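Speaker notes: running a non-league club on match day
Supporters' evening, Skovley Town FC, 2 December 2025
Speaker: Iwona Zawadzka, club secretary

Opening

Thank the bar staff. Say who I am for the people who joined this season. Say I will take questions at the end and that Grigore Bucur, our manager, will answer anything about team selection. I won't.

The talk is in four parts: the November results, the gate, the pitch, and what we want from the second half of the season.

Part one: November

We had a poor start to the month and a better end. Lost at Irkard, and we deserved to. They scored twice from corners and we had one shot on target before the break. Grigore changed the shape after that game and moved to three at the back. People had opinions about it. I read them all.

The home draw with Kalinowski Athletic was the turning point if there was one. We were behind until the last few minutes and Zuzanna Wróbel from the supporters' trust can tell you what the noise was like when the equalizer went in. Then the cup win. Then two league wins without conceding.

We are eighth. Five points off the playoff places with a game in hand on most of the teams above us. Pause here, somebody will ask about the game in hand. It is the postponed one at home to Zollura Rovers. The league has not given us a new date. When I have it, it goes on the website the same day.

Part two: the gate

Total home attendance so far this season is 3,918. That covers league and cup. It is up on the same point last year, mostly down to the cup tie. League crowds are flat.

The midweek games are the weak spot. We lose some 100 people compared with a weekend game, and those are mainly families. Under-12s now get in free for midweek matches when they come with a paying adult. Ask for a show of hands on earlier kickoffs. Don't promise anything. The away team has to agree and some of their players are coming straight from work.

Season tickets: half-season ones are on sale tonight at the table by the door. Yolotzin Ledesma has the card reader.
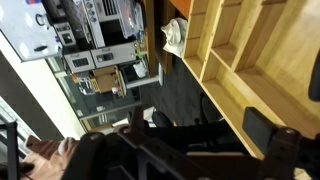 Part three: the pitch

Keep this short, it ran long last year.

The goalmouth at the road end has been cutting up again. It was reseeded in the summer and the grass took, but the drain behind that goal is slow and water sits there after heavy rain. We have had one quote to clear and reline it. I am waiting on a second.

Until that is done, warm-ups are at the clubhouse end only. Visiting teams have been told. If you see anyone shooting into the road end before a game, find a steward.

The youth sides have moved their training to the school field until the spring. Bronisława Kwiatkowski has the times. Parents should check with her before driving over.

Part four: the second half of the season

Playoffs are the aim. Grigore said so in the program and I am happy to repeat it.

We need another center back. Two of ours are carrying knocks and the third is suspended for the next match. There is money for a loan. There isn't money for a fee.

Away travel: the coach to Irkard was half empty. We will run it for the next long trip and look at the bookings after that.

Questions

Repeat each question into the microphone, people at the back couldn't hear last time.
If asked about the floodlights: inspected in November, passed.
If asked about the kit supplier: contract runs to the end of the season, no decision yet.
Hand over to Grigore.

Skovley Town FC | Contact the club secretary | © 2025 Skovley Town FC | Back to top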